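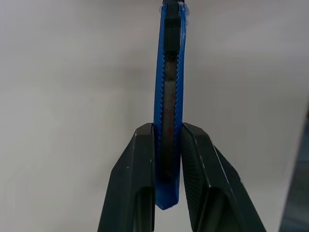

*Blue plastic body, ridged rails, black slider near the top of the channel.*

01/09/2017

I have been using utility knives for most of my working life and have thought about them very little. That changed when I had to open 865 flat-packed cartons for the Furside stockroom move and went through three different knives in the process. These are my notes on how this type of knife works, how it wears and how I look after mine. They apply to snap-off knives with a sliding blade. Folding and fixed-blade trimming knives are a separate subject.

## Parts

A basic snap-off knife consists of a body, a metal channel, a blade and a slider. Better ones add an end cap that doubles as a snapping tool, and a locking wheel or a ratchet.

The body on the blue one is plastic and fairly glossy. Glossy plastic is pleasant when dry and poor when your hands are damp or dusty with cardboard fibre. I had expected to dislike it. In use the teeth along both sides do most of the work, as they give the fingers something to bear against when you pull the cut towards you.

On most knives of this pattern the teeth have a second job. The slider carries a small sprung tab which drops into the notches one at a time, and that is where the clicking comes from. If the tab is worn, or the notches have rounded over, the blade creeps back under load. You notice it first on double-wall board.

The channel is the part that decides how long the knife is worth keeping. It holds the blade flat and stops it twisting. On the blue knife the grey metal is mottled and scratched, and there is a tiny red mark on it which I have not tried to clean off. Scratches in a channel do not matter much. A spread channel does. If the two folded edges have opened, the blade rattles and the cut wanders, and in my experience there is no repair which lasts. I tried closing one with parallel pliers and got 2 days out of it.

The slider is black with a light texture. I prefer a slider that stands slightly proud of the rails, so I can find it with a gloved thumb. A flush one looks neater and is slower.

## Blade width and extension

The two common widths are 9 mm and 18 mm. I use 9 mm for paper, film and tape and 18 mm for anything with a flute in it.

Extension matters more than width. The habit I see most often is a blade run out to six or seven segments to open a box taped with a single strip of 48 mm tape. One segment is enough for that. A long blade flexes, and it also goes through the tape, through the flap and into whatever is underneath. Kamran Dhanial lost the front covers of two ring binders this way on the first morning and has used one segment ever since.

For cutting a carton down to a lower height I use two segments, a steel rule and more than one pass. The first pass scores the outer liner. The second goes through the flute. If a third is needed, the blade is blunt.

## Snapping

Snap earlier than you think you should. Corrugated board is abrasive and takes the point off a blade quickly. My rule is a new segment when the cut starts to leave a furred edge on the liner, and I no longer try to squeeze another hour out of it.

The method I follow:

1. Extend the blade so that exactly one score line is clear of the channel.
2. Lock it, if the knife has a lock.
3. Grip the segment in pliers, score line facing up.
4. Bend downwards, away from the score, with the blade pointing away from you.
5. Drop the segment straight into the tin.

Glasses on for all of it. I use pliers even when the end cap has a slot, as the slots on cheap caps let go of the segment halfway through the bend. The tin is an old Tyagi tea tin with a slit in the lid, taped shut all round. It took years to fill the last one.

## Cleaning

Packing tape is the main nuisance. Adhesive transfers to the blade, the blade drags it back into the channel, and after a while the slider goes stiff. Bits of film catch on the body as well. There is a clear, whitish scrap beside the slider on the blue knife which could be either tape or film.

Once a week during heavy use I do the following:

- Retract and remove the blade from the rear of the channel.
- Wipe the blade with white spirit on a folded rag, spine towards the hand.
- Push a strip of the same rag down the channel with a lolly stick.
- Brush the teeth with an old toothbrush, dry.
- Refit and run the slider end to end several times.

No oil. I oiled one in December and it collected fibre until the slider stopped completely. A dry film lubricant would probably be fine but I have never felt the need.

White spirit has not harmed any plastic body I have tried it on. Acetone has. It took the shine off an Altora knife in one wipe and left the surface tacky for a day.

## Storage

Blade retracted, slider checked with the thumb, knife flat in the drawer. Valentyna Lytvynenko keeps hers upright in a pot on the bench with the blade end down and a cork in the bottom, and that works just as well provided the pot is heavy.

Spare blades stay in their plastic sleeve. Loose ones rust at the score lines first, and a rusted score line snaps where it likes.

## Replacement

I replace the whole knife when any of these is true: the blade moves sideways by more than the thickness of a sheet of card, the slider skips a notch under load, or the body has cracked near the front of the channel. The Zasard went for the second reason after 6 weeks. The blue one still holds its notch.

Next job is cutting foam, for which I have bought a longer blade and have no settled method yet.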